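Suture practice, week three

I spent Sunday afternoon on short incisions. Long cuts are easier than they look, as there is room to settle into a rhythm and correct the spacing by the fourth or fifth stitch. A short slit gives no such room. Two stitches, and the second shows every fault in the first.

My notes from Marion Galbraith's evening course say to keep the bite equal on both sides and to drive the needle in at right angles to the surface. I had been going in too shallow, which turns the edges inwards.
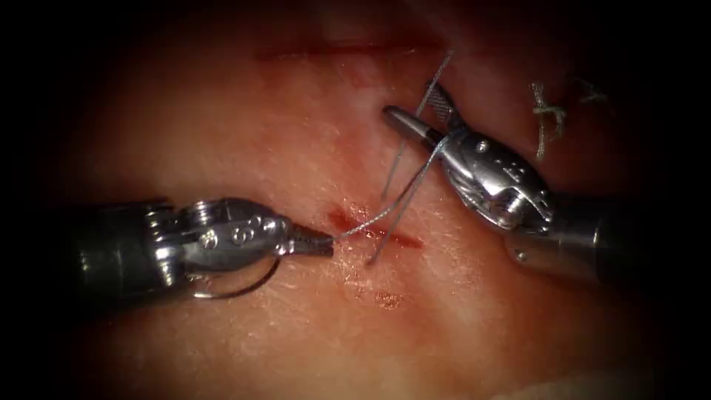
How far from the edge should the needle go in?

On a small cut I work to 5 mm, with the same distance on the far side. Thin tissue will take less, but below 3 mm the thread tends to pull through.

A diagonal cut is awkward in a different way. The stitch should still cross it squarely, so the hand has to turn to suit the cut. Angus MacAulay marks his entry points first with a fine pen. I tried it and found it slow, though the spacing did improve.

Next session: knots, again. Mine are too tight and they pucker the edges.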